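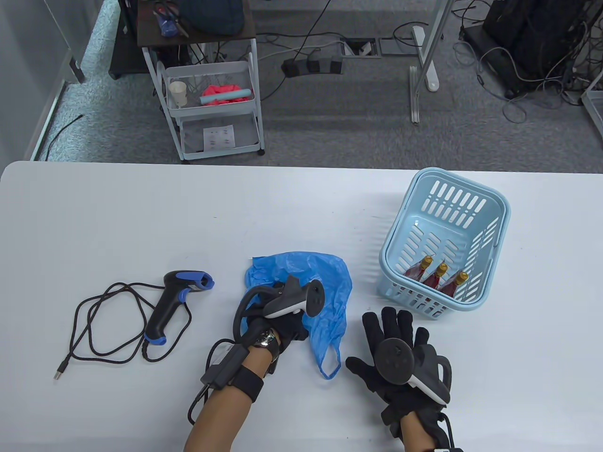

Controllers and wrist tracker at the packing table, Gatley site.

Hi Tzu-hsuan, quick one on the Truder arm before the July money is closed off. We've done 264 runs, and 81 of those are no use to us - the left tracker kept dropping out and the arm carried on with the last position it had. On three runs it pushed into the table before Pin-yu hit the stop. No one hurt, one bent finger on the gripper (£500, sorry!).

Utico have sent new firmware and I've set the arm to freeze if the signal goes. I'd like to redo the bad runs before we start on the Ivanov bottles, if you're happy with that?

We use cookies to improve your visit. Accept | Manage settings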